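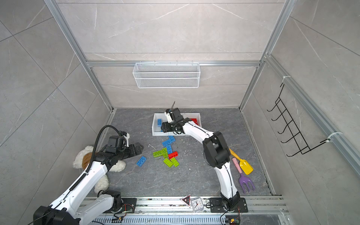
Roboterarme, Teddybär und Bausteine, 9. Oktober 2023

Die Straße nach Mudberg ist wieder offen, allerdings nur einspurig. Seit im Juni der Lastwagen von Shiferaw in der Kurve hinter der Brücke umgekippt ist, fehlt dort die Leitplanke. Der Fahrer kam mit einem gebrochenen Arm davon. Die Ladung lag zwei Tage im Graben, rund 3.000 Liter Speiseöl in Kanistern.

Ich bin die Strecke am Wochenende mit Getachew Zeleke gefahren. Für die letzten 14 Kilometer haben wir fast eine Stunde gebraucht. Vor der Brücke steht jetzt ein Schild mit Tempo 10, und die meisten halten sich auch daran.

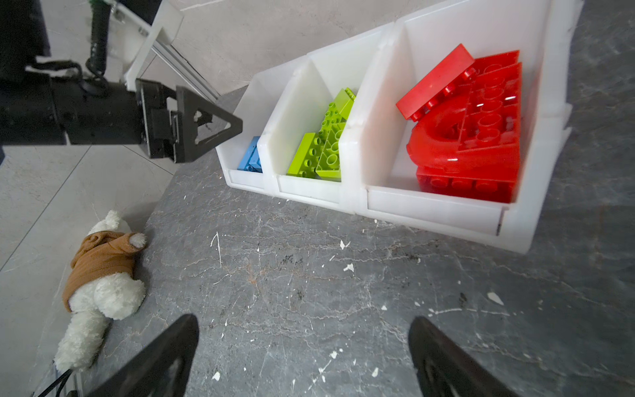
Die Polizei kontrolliert vor allem die Kleinbusse von Jisa. Vier davon standen am Rand, als wir vorbeikamen, und die Fahrgäste warteten im Schatten. Wann die neue Leitplanke kommt, konnte uns der Beamte nicht sagen. Auf dem Rückweg nehmen wir nächstes Mal die Piste über Getel.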